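The Warden's Application

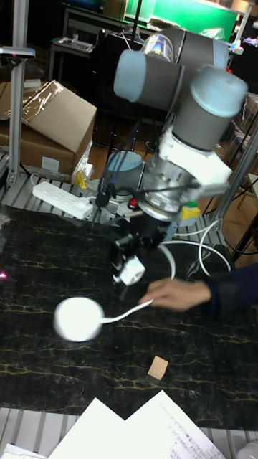 The form asked for my reasons in no more than 215 words. I wrote the first version at my mother's kitchen table in Marar, with the dictionary open, and it came to much more than that. I crossed out my grandfather. I crossed out the river. What stayed was that I liked to be outdoors, I could swim, and I had a driving license.

The office of the Jandolow Game and Fish Service was above a shop that sold paint. A woman with reading glasses on a string took my papers and turned them over to see if there was something on the back.

"You studied two years," she said.

"Yes. Forestry. I did not finish."

"Two years is enough for a seasonal warden. For a full one you must finish." She put a stamp on the first page, 3/8/19, and blew on it. "Can you walk?"

I thought I had not understood the question. I said that I could.

The test was held at Drulen, on the east side of the lake, where the road ends at a boat ramp. There were 18 of us. We had to carry a loaded pack up to the fire tower and come down again before noon, and after that we had to sit in a cold room and answer questions about the closed season for trout. A boy beside me had strong legs and had come down first, but he chewed his pencil and looked at the ceiling. I had been almost last on the hill. My feet were bleeding into my socks and I wrote quickly, so that I could take my boots off.

They took six. I was the sixth, and the letter said so, which I thought was not necessary.

In August they sent me to Gendik with an old officer who did not like to talk. He had a green truck with a dog blanket on the seat, but no dog. We drove the shore road in the morning and again before dark. He showed me how to come up to a fisherman from the side, with my hands where the man could see them, and how to say good evening before asking for the license. "Always good evening," he said. "Even when he has forty fish in the bucket."

I said good evening to everybody that month. My badge had the number 3488, and I learned to say it without looking down.

One evening the officer had a bad back and stayed in the truck. I went down alone through the reeds. A man was pulling a net in, slowly, hand over hand, and nets were not allowed anywhere on that shore. He wore a gray cap. From behind he was so much like my grandfather that I stopped and stood in the mud with my flashlight turned off.

My grandfather had a net also. He kept it in the roof, and when I was small I believed that every family had one there, in the same place as the onions. On some nights he took it down and on the next day we ate well. I had crossed that out from the form together with him.

"Good evening," I said.

The man did not jump. He turned around, and he was not so old after all, and his face was not like anybody's.

"You are new," he said.

"Yes."

"The other one makes more noise. I usually hear him."

I asked for his license. He had one, for a rod, folded very small in his shirt. I explained to him about the net in the words from the book, and he listened politely, as a person listens to directions he does not need. Then he helped me to fold it. I was doing it wrong – there is a way to lay the floats so that they do not catch – and he showed me twice. We carried it up the bank between us.

The officer looked at the net in the back of the truck, and then at how it was folded.

"Who did that?" he asked.

"He did."

He wrote the fine himself, on his knee, and tore it off. The man read it under the cabin light, put it with his license, and walked away along the road toward the houses. He had left his bucket by the water. I went back for it and let the fish go. Most of them swam. I waited for the last one a long time, holding it upright in the shallow water as my grandfather had taught me to do with the small ones, until the officer touched the horn.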